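Exchange rate for partner costs in a cross-border project: month of invoice, month of payment or month of report? 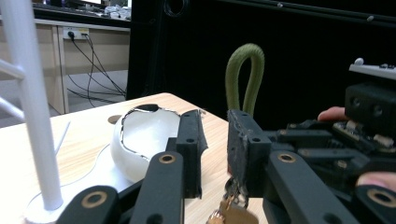

Posted in: Enlargement and neighborhood funding > Financial reporting

ledger_east

We are the smaller of two partners in a cross-border cooperation project funded from pre-accession money. The lead partner is Damex, on the member state side, and keeps its books in euros. We are Itholm, on the candidate country side, and keep ours in national currency. The project runs for 17 months and we are preparing our second partner report.

For the first report I converted every item at the rate for the month in which the invoice was issued. The report was accepted, with a small correction I did not understand and did not ask about. The lead partner now says all costs have to be converted at the monthly accounting rate for the month in which the report is submitted to the controller. Our outside bookkeeper, from Panagiotou, says neither is right and that the correct rate is the one for the month in which the bank transfer left our account.

The list of expenditure has 334 lines, mostly travel and salaries, so I would like to convert it only once. The difference between the three methods comes to about 700 euros on the total. That isn't a lot, but it puts the travel heading slightly over budget under one method and slightly under it in the other two.

The partnership agreement says that "expenditure incurred in another currency shall be converted into euros in accordance with the programme rules." The programme manual we were given at the kickoff has a chapter on eligibility that describes the invoice month method, but the page footer says draft. The subsidy contract was signed by the lead partner only and I have seen just the first part of it.

Two things I need to know. First, which document decides the matter when they disagree? Second, if the first report was converted the wrong way, do I correct it in the second report or leave it alone?

One more detail in case it matters: some of our salary costs for the last month of the period were paid in the first week of the following month, with the payroll taxes later still.

grantsdesk_k

Use the InforEuro rate. It is on the Commission website, one rate per month for each currency. Your bank's rate doesn't count even if that is what you really paid, and losses from exchange rates can't be claimed.

We always used the month of payment and never had a problem, but that was under an older programme.

annex_reader

The post above is correct about the source of the rate and about exchange losses, but the choice of month is the part that varies, and an older programme is not a guide to it.

Order of documents. What binds the lead partner is the subsidy contract, including its annexes. What binds you is the partnership agreement, which normally passes the obligations in the subsidy contract down to each partner. The manual comes after both, unless the contract refers to the manual and makes it part of the terms, as many do. Above all of them stand the regulations for the funding period. A contract cannot make eligible something the regulation excludes, and a manual cannot change the contract by itself.

Your partnership agreement refers to "the programme rules" without saying which version. Ask the lead partner for the complete subsidy contract with annexes and look for two clauses. One will be headed something like "Eligible expenditure" or "Payments and currency." The other will list the documents that form part of the contract, sometimes with their order of precedence. You are entitled to see these, given that you signed an agreement that depends on them. If the lead partner is slow, the joint secretariat can tell you which manual version applies to your call.

Do not work from a manual marked draft. The final version may be identical, but a controller will not accept it as a basis.

The month. For Interreg-type programmes in the last funding periods, the usual rule for partners outside the euro area has been the Commission's monthly accounting rate for the month in which the expenditure was submitted for verification. That would agree with what your lead partner told you. Other grants, in particular those managed directly or through a national contracting authority, have used different methods, including an average over the reporting period. Your bookkeeper may be applying one of those, or the ordinary national accounting rule for bank transactions, which has no bearing on the claim. I would expect the lead partner to be right, but read the clause before you convert anything.

Submission date. If it is the month of submission, check what counts as submission. In most monitoring systems it is the time stamp when the partner report is sent to the controller. It is neither the date on the cover letter nor the date on which the controller asks you for more documents. When a report is returned for correction and sent again in a later month, some systems keep the first rate and others recalculate. Ask the secretariat in writing if you plan to submit near the end of a month.

Also check whether you are supposed to convert at all. In many systems the partner enters the amount in national currency and selects the currency code, and the system applies the rate. If you convert in your own spreadsheet and enter euros, every line has to be redone. A small unexplained correction to the first report is the kind of result I would expect if the controller recalculated your totals.

The first report. Do not adjust it inside the second report on your own initiative. Start by getting the control certificate for the first report and comparing the certified amount with the claimed amount. If the certified total already reflects the right rate, there is nothing to correct, and a second adjustment would create an error. If it doesn't, write to the controller through the lead partner, identify the report, state the method used and the method you now believe applies, and ask how the difference should be handled. Depending on the programme it will be deducted from a later claim or entered as a correction in the system. Keep the reply in the project file.

Salaries. The rate question and the payment question are separate. Costs claimed as real costs normally have to be incurred in the period and paid before the report is submitted. If your taxes for the last month were still unpaid at submission, move them to the next report and say so in the comment field. Net pay and taxes for the same month can then end up in two reports and at two different rates. That is acceptable if each amount appears once. In the last report of the project there is no later period to move them to, so look up the final date for payments and plan for it. Staff costs claimed as a flat rate don't need proof of payment, and this paragraph would not apply to them.

Travel heading. Overspending on one heading is usually permitted within a flexibility limit stated in the contract. Look up that limit before you treat the overrun as lost. You should not pick the conversion method by its effect on the heading, and the file should not look as if you had.

ledger_east

Thank you both. I now have the full subsidy contract, which is 200 pages with annexes. The currency clause says month of submission to the controller, and the manual is listed as an annex in its final version, with the chapter on eligibility rewritten. The draft was out of date.

The certificate for the first report shows that the controller had recalculated the total at the submission month rate, so I will leave that one alone. The system does do the conversion. I had been entering euros with the currency field set to EUR.

Still open is the resubmission point. The secretariat in Kilisik has my email and has not replied yet.

annex_reader

Then enter the lines in national currency and keep a screen export of the list on the day you send it. If the report comes back to you in a different month, compare the euro total before and after resending. That will show which way the system works, whatever the secretariat replies.

grantsdesk_k

Good to know it changed. Ours was month of payment, I checked the old file.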